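Home | Kitchen | Laundry | Sewing & Mending | Workshop | Search

Old Jeans and Woven Belts: Getting More Out of Both
Posted 2 December 2022 in Sewing & Mending

Lay denim flat on a clear table before you do anything with it.
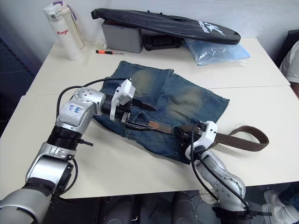 A braided belt goes through the loops more easily with the waistband flat. Feed the plain end in first and pull a little at a time -- a hard tug stretches the braid. If a loop is tight, hold the denim down on both sides of it and ease the strap along.

Save the waistband when you cut up worn-out jeans. With the loops left on, it makes a good hanging strip for tools or the top of a work apron. Cut 3 inches below the band. Raw edges will curl and fray, so zigzag them or fold them under and press.

Faded patches are thin. Back them with scrap before you sew through them, and use a size 16 needle where the seams stack up.

Store woven belts hanging or in a loose coil. Folded ones keep the crease.

Comments (3)

pulley67: Did an apron this way in May. Two loops tore off, so I'd restitch them first.

Sturkthorpe: Does the zigzag hold up in the wash?

pulley67: Mine has -- short stitch, two rows.

Contact | Copyright Kevano Home Tips | Back to top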